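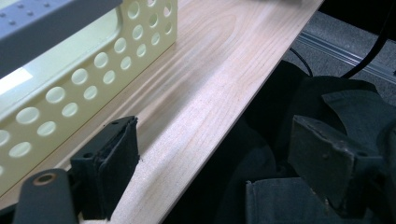
Can a basket really change how a shelf behaves, someone in the Tuesday group wanted to know, when surely it only hides the mess? What a good question to start Session 4 on!

It changes a great deal. A bare board lets small things wander, and a basket gives them a wall to stop at. Pale wood with a cream plastic basket on it is one of my favourite pairings, and the round holes let you peep at what's inside before you lift anything down.

Try this at home (allow 15 minutes):

Clear one shelf completely and wipe it.
Measure the depth before you choose a basket. A board 700 mm long gives you lovely freedom, but depth is what catches people out.
Set the basket down flat and slide it out and back a few times.
Fill it to 80 per cent and stop there, so your hand can still get in!

Bring your measurements next time. We'll be comparing the Delier and Ambrose layouts from the handout pack, and I can't wait to see what you've all come up with.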